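Bins, Benches and Other Things We Were Told Would Last

Monday, April 21, 2025

I have been to a fair few open days and I have never come home from one believing everything on the sign by the door. The one at Rurnton was no exception. The theme was "storage that works as hard as you do", which is the sort of line that makes me want to go and look at the storage.

So that is what this page is. I went through 15 rooms over two afternoons, ate one very ordinary sausage roll, and looked at bins, tubs, shelving and tabletops. Sang Sầm came along for the first afternoon and disagreed with me on most of it. Where she had a point I have put it in, grudgingly.

A word on prices. The Usent catalogue lists a full bench-and-bin fit-out at $2,868, delivery extra. You can decide for yourself what colour of joke that is. I asked twice what the money covered and was handed the same brochure both times.

I'll start with the big grey bin, seeing as everyone else did. The pitch from the Undetti stand was that an open bin with sloping sides brings the contents down to the middle, where you can get at them. Maybe. My grandfather had a feed bin with sloping sides and he still spent half his life head-down in it. What I wanted to know was how the surface holds up, and there was no figure for that in any of the paperwork.

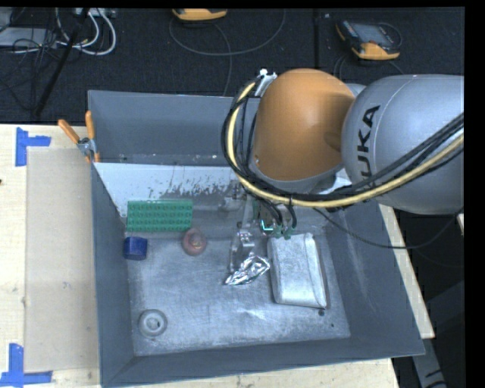

The big bin on its light wooden tabletop. Fine scratches and cloudy rubbed patches all over the floor, pale scuffs on the right wall. KUKA arm reaching in.

Sang's view is that scratches on the floor of a bin are cosmetic and I should calm down. Fair enough, it is a bin. But the brochure shows one as smooth as a dinner plate, and I think a buyer deserves to see what a worn one looks like before signing anything. The back wall looks smooth enough, I'll give them that — but the back wall isn't where you put things.

I am less sure about the tabletop. I like wood in a workroom. It is kinder on the elbows and you can sand it. Yavuz Gündoğdu, who fitted out the Đồng workshop and has strong feelings about benches, would have steel every time and told me so at length beside the tea urn. He reckons a pale timber top shows every mark within a month. I reckon that's a good reason to wipe it down. We left it there.

The other thing I kept asking about was size. A bin this shape eats up a bench. If you have the floor space, put it on a low stand and keep your table for work. The stand rep said customers "love having it at hand". Which customers, she couldn't say.

For anyone thinking of going along, there is another open day in June, same building, gate 19 off the back road. Parking is poor and the signs send you the wrong way around the oval. Take your own tape measure; the one at the desk had lost its first few centimetres. The item number for the large grey bin is 718 if you want to ask for it by name, and do ask to see one that has been used.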